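Print this thread | E-mail this thread

Freestanding pegboard for the office: hooks first or layout first?

lou_andreadis
Okay so I finally gave up on drilling into our walls (rental, plaster, tears) and got a white pegboard that stands up on its own feet. It's going next to the desk to hold headphones, cables, scissors, the tape I lose daily, all of it. I bought two sets of plastic hooks, a green set from Ilus and a yellow one from Leston, and my big plan is green for stuff that stays and yellow for stuff people borrow. We'll see how long that lasts! I'm starting along the top row and working my way over.
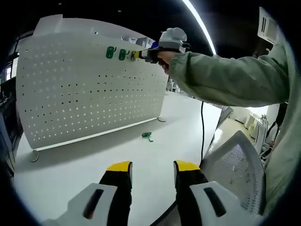

Two greens up, first yellow going in.

My question is whether I should have planned the whole thing on paper before I started pushing hooks in. My husband thinks yes. I think he's never finished a paper plan in his life.
Loukia

pegleg_dan
Paper plan, sorry. I did mine by feel and every single thing ended up in the top 2 rows because that's where my hand goes. Lay the board flat on the floor, put your tools on it, move them around till it looks right, then hook it.

Indrek Vaher
Disagree with Dan. On the floor everything looks like it fits, then you stand it up and the scissors swing into the headphones. Put the hooks in with the board upright, hang the heavy things first and live with it for a week. They pull out again, it's plastic, you're not pouring concrete.

pegleg_dan
Plastic hooks don't love being pulled out over and over, Indrek. I had a Beltoleo set and 3 of the pegs went white at the bend by July and then snapped.

Indrek Vaher
Were you hanging a drill on them?

pegleg_dan
...a small drill.

marnie_k
Ha! I'm with Indrek on doing it upright, but do leave yourself more room between hooks than you think you need. I put mine close together because it looked so tidy empty, and then the minute there was a roll of tape on one I couldn't get my fingers around the next. Also if you've got a laptop nearby, keep the low hooks on that side for light stuff. I dropped pliers on mine (it lived, the corner didn't).

lou_andreadis
Good point about the spacing, mine do have a little gap but I wasn't thinking about tape. I like them staggered too, one a bit higher than the next, though my husband says it looks like a mistake. And no drills, promise.

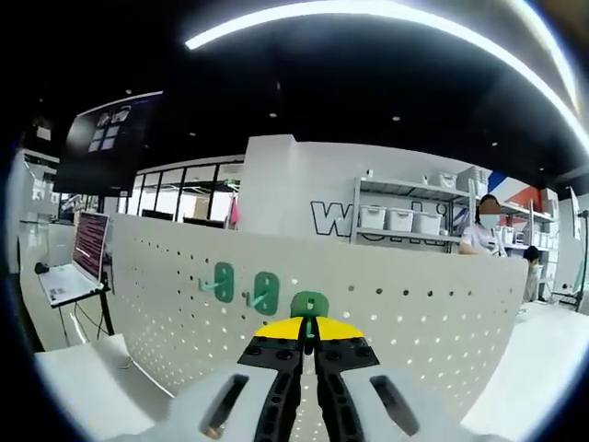

Do I have to match the hooks to the board brand, or will any set fit?

Indrek Vaher
Any set fits as long as the peg matches the hole size and the distance between holes. Check both on the packet, or take one hook to the store and try it in the display board. My Fahmy hooks are in a no-name board and they're snug.

pegleg_dan
Snug going in, sure. Give it a tug sideways before you trust it with anything you care about. My cousin's shop has a wall of these, must be 1,000 hooks, and the ones that wobble when they're empty are the ones that end up on the floor.

marnie_k
Lou, come back and show us once it's loaded up. And tell us if anyone in the house sticks to the color system, mine lasted two days.

lou_andreadis
Will do! He's already asked which color the phone charger is and I've said green, it stays, hands off.

Print this thread | E-mail this thread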